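Clutmont Gift Shop Opens Second Room for Local Makers

Jun 26, 2019

The gift shop Bíró, known in Clutmont for its paper goods and candles, has opened a second room this week. The new room is on the upper floor, above the old bakery on Losano Street, and it gives space to small makers from the town and from the villages near the river.

The shop received 299 requests for a place on the shelves. From these, 70 makers were chosen for the first season, which will continue until the end of August. Each maker pays a small monthly fee and keeps the full price of every sold piece. Most of the goods are for the desk, the kitchen or the child's room.
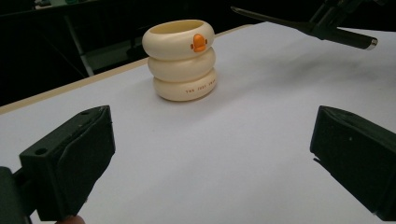
Workshops during the summer

The second room has also a long work table, where the shop will hold evening classes in card printing, basket making and simple sewing. A class has 30 places and the materials are included. Visitors who want to join should write their name on the list beside the cash desk, as the shop does not take bookings by telephone.

Parking behind the building is closed because of the road works.

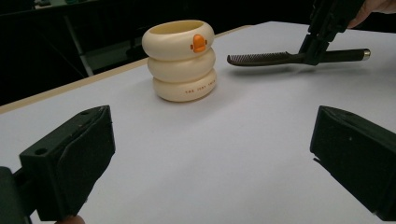 Guests can leave the car at Skevach Square, five minutes away on foot, and enter from the side of the garden. The upper room is open in the same hours as the shop below, and a lift is planned for next year.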